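4.3 Checking the table for level and fixing the top

Carry out this section after the legs have been attached (section 4.2) and before anything heavy is placed on the Skolow. Two people are needed for steps 1 and 2.

1. Turn the table upright. Lift it by the underframe, never by the top.

2. Move it to its final position. The rear edge must stand at least 2 inches clear of the wall.

3. Check that the screws in the top are seated flush. Run a flat hand over each one. A screw that can be felt must be driven down with a hand screwdriver.

CAUTION: Do not use an impact driver on the top. The inserts will strip and cannot be replaced without a new panel.

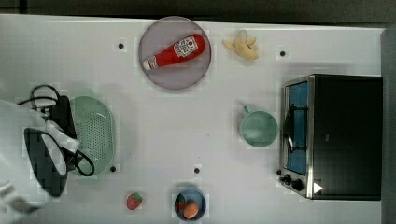
4. Place a spirit level along the long edge, then across the short edge. Note which corner is low.

5. Turn the foot under the low corner counterclockwise to raise it. Make half a turn, then check again.

6. When both readings are level, hold the foot still and tighten the locknut against the leg with the 13 mm wrench supplied.

Note: On carpet, repeat steps 4 to 6 after a few days. The feet settle under load.

4.4 Loading

The maximum evenly spread load is 282 lb. This figure applies to the table with all four feet on the floor and the crossbar fitted — without the crossbar, do not load the table at all.
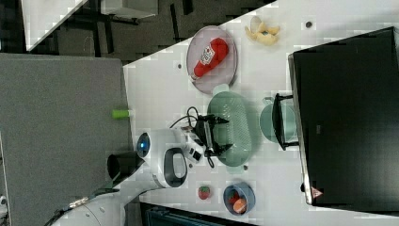 Load ratings assume that weight is shared across the whole top. A single heavy item set at one side puts most of its weight on two legs, and the level should be checked again once it is in place. Light kitchen items such as a colander, a plate or a ketchup bottle can be left out of the calculation. A large monitor cannot. Set its base as close as possible to a leg, and keep the cable slack so that the screen is not pulled when the table is moved.

CAUTION: Do not sit or stand on the top.

For the Stotadow extension leaf, go to section 5. The leaf has its own feet and must be leveled separately.

Comments (3)

Charito Aquino
Step 6 should say which way the locknut goes. Mine tightened upward, toward the leg.

Benjie Evangelista
Is the crossbar the same part as on the older Skolow? Mine has different hole spacing.

Jocelyn Layug
@Benjie no, they changed it in July. Check the sticker on the underframe before you order.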